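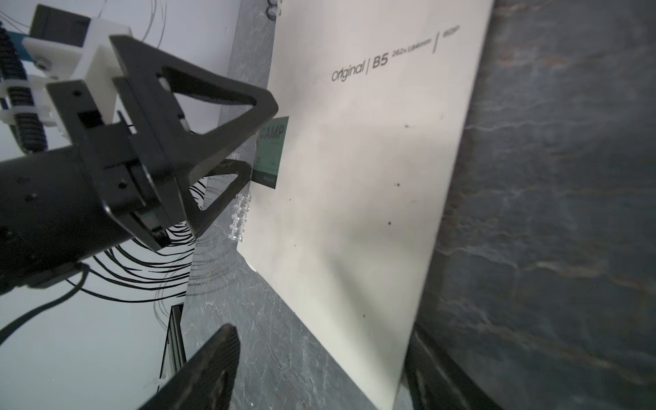

Getting to Breketness Gorge without a 4WD – Trip Planning board

tarnhopper
Trying to work out access to the gorge from Hendham in August. The park page says the Koivisto road is sealed to the ranger station and "formed gravel" after that. Rental contract excludes unsealed roads unless gazetted. Is the last section gazetted or not? Also need to know if the boat dock can be reached on foot from the station.

gravelrash_54
Sealed to the station, then 2 miles of gravel to the lower parking lot. It is graded before the season opens. Any sedan will make it at low speed. The gazetted status is a separate matter and depends on which map your rental company uses. Get it in writing.

mapcase
The gravel section is gazetted. It was added when the park boundary was redrawn in 1977 and has been on every road schedule I have seen after that. What is not gazetted is the spur to the upper lookout. People mix these two up constantly.

gravelrash_54
The schedule I have shows the public road ending at the station gate. Everything past the gate is a park management track. Different rule, different insurance treatment.

mapcase
Which edition? The older ones drew the gate at the wrong creek crossing. The gate was moved uphill and the line was never corrected on the tourist version.

gravelrash_54
No edition printed on it. I got it at the Hendham visitor center. I would still not rely on a forum post if I had to pay for a windshield and a sump.

Ollerbee
On foot: yes, there is a signed trail from the station to the dock. It follows the river bank and is flat except for one set of steps near the end. Allow an hour with a pack. No water on the trail, tap at both ends.

The shuttle is the other option. Druster runs it from Hendham and it meets the first boat. Leaves 7:15 a.m. from the bus bay behind the post office, not from the main street stop shown on the timetable.

tarnhopper
Is the shuttle fare included in the boat ticket?

Ollerbee
Separate. The boat ticket covers the first and second gorges only. For the third you change boats and walk across the rock bar between them. Wear shoes with grip.

pelletstove
Disagree on the shuttle. It gets you there for the first boat but the return leaves before the afternoon boat is back, so you are locked into the short cruise. If you want the third gorge you need your own vehicle or a night at the campground.

Ollerbee
There is a late return in peak season. It has to be requested when you book.

pelletstove
Was not offered to me when I booked. Maybe that has changed.

mapcase
For the campground, sites on the river side flood first and are closed early if the gauge goes up. Elevation at the upper lookout is 2484 feet, so nights are colder up there than the Hendham forecast suggests. Bring a proper bag if you plan to use the hike-in sites.

tarnhopper
Thanks. Emailed the rental company about the gravel section. If they say no, plan is to park at the station and walk in. Does the station lot allow overnight parking?

gravelrash_54
Yes with a permit on the dash. Self-registration box next to the gate – the one on the sealed side.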